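Gilell Papers > Small Craft Work > Packing and Finishing > Section 4

July
Levent Craft Workshop Study, working draft

4. The table before packing

4.1 What counts as the table

Section 3 dealt with the boxes. This one deals with the surface they get filled from, which we think matters more than the box and which most of the packing guides we read skip over. By "table" we mean everything within reach of whoever or whatever is doing the finishing: the main piece, the card that goes with it, the ties, the small sticks or picks, and the stuff left at the back from some earlier job. Boxes are excluded here. So is the tape dispenser, on the grounds that it never stays put.

The items come out of the Skustano workshop, where the main line is decorative food pieces. Cakes mostly, some fruit tarts, a few bread rolls that didn't sell. Each piece goes out with a card and some kind of tie. Total entries in the log: 922. Of these, 626 concern the card and the rest are split between ties, picks and anything we coded as "other." The split surprised us. We went in expecting the ties to be the main trouble.

4.2 The main piece stays in the middle

Strong pattern, few exceptions. The plate goes down first, near the center of the mat, and then the rest is arranged to suit it. With iced pieces there is a good reason. Anything with drips and a fruit top has no safe place to grip except the plate, and loose-looking trim at the base (berries, a leaf) catches on sleeves. Once down, a plate tends not to move until the box is open. We logged moves greater than a hand's width only, so small nudges are missing from the data. Should have been a finer cutoff, probably.

Color of the mat came up more than expected. Yellow mats show dark items very well — picks, blueberries, black card edges — and do poorly with pale thread. White tabletops do the reverse. A white card on a white table gets lost, the same card on yellow does not. Kaushik mats, the older set, are gray and were dropped from the comparison because of stains.

4.3 The card wanders

The card is flat, light, and has no natural home. It starts at the front, below the plate, in most layouts. From there it goes nearly anywhere. Left side, under the tie, back behind the plate, once inside the box before the piece was. Figure 4 has two views of one layout. 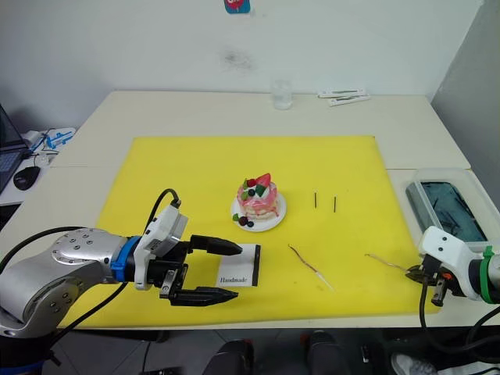

Figure 4. One table setting, two views. Decorative cake on a round white plate, yellow mat, "Handmade" card. 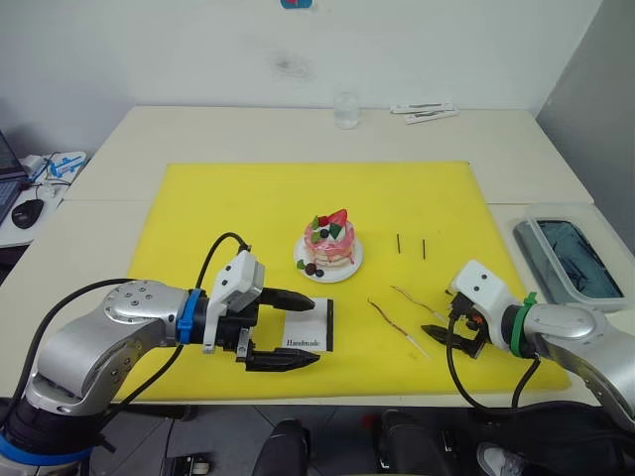 Cards were coded by side of plate (front, left, right, back) and by whether they were flat on the surface at the time of the entry. A card being carried got its own code. We did not code which way up the lettering was in the first batch, which was a mistake, and went back for it in the second. Upside-down cards are common in the front position and nobody seems bothered until the lid is about to close. Then it gets turned, and the turning is what knocks things.

Black edge strips help. A plain white card gives no clue which end is which from a distance, while a strip down one side tells you straight away. Cards with the strip were picked up by the wrong end less often, though we would not lean on this too hard given how few plain ones were left by July.

4.4 Ties and picks

Ties first. Thin strands, browns mostly. They curl. A strand laid down straight will have a bend in it by the time it's wanted and the ends drift toward whatever is next to them. The usual fix is to lay them on the diagonal, well clear of the plate, and the usual result is that they end up close together and have to be pulled apart. Keeping spare strands in a shallow dish cut this down but added a reach. Two workers gave up the dish after a week. We make no recomendation.

Picks, meaning the short thin sticks, are less trouble. They go to the right of the plate in nearly all layouts and in pairs. A small gap between them is enough. When they touch, the second one rolls as the first is lifted, and then there's a hunt under the edge of the mat. Left-handed layouts are too few to say much. Flipping the whole arrangement did work for the one bench that tried it.

One thing we had not planned for was debris. Short fibers come off the ties and sit on the mat as specks. Harmless until they get on the icing. Glossy finishes hold on to fluff and it doesn't brush off easily. Wiping between pieces was in the workshop notes but was done, by our log, well short of every time.

4.5 Things at the back

Nearly every table had something at the back. Cups, packets, rulers, a phone, receipts. These were coded as present or absent and otherwise ignored, and looking at the results again that was too simple. Items at the back set the limit on where a finished box can be put down. If there's a cup there, the box goes to the side, and the side is where the ties are. We saw this chain often enough to mention it but didn't record it in a way that lets us put a number on it.

Clear glass is worse than it sounds. Easily missed when the eye is on the plate. Packets lying flat are fine, they take up room but nothing tips.

4.6 Layout rules tried

From the first 200 entries we drafted 5 rules and ran the second batch with them posted on the wall:

Plate in the center, and leave it there.
Card in front, lettering readable from the near side.
Ties on the diagonal, one hand's width from the plate.
Picks in a pair with a gap.
Back row cleared before starting.

The first was being followed already. The second was followed for the first hour and then less and less. Ties and picks held up fairly well. The last was ignored outright, and when asked why, people said the cup was theirs and they'd want it later. Fair enough. A shelf was put up in the second room, results for that are in Section 5 with the box data, together with teh timing tables, which still need checking against the paper log.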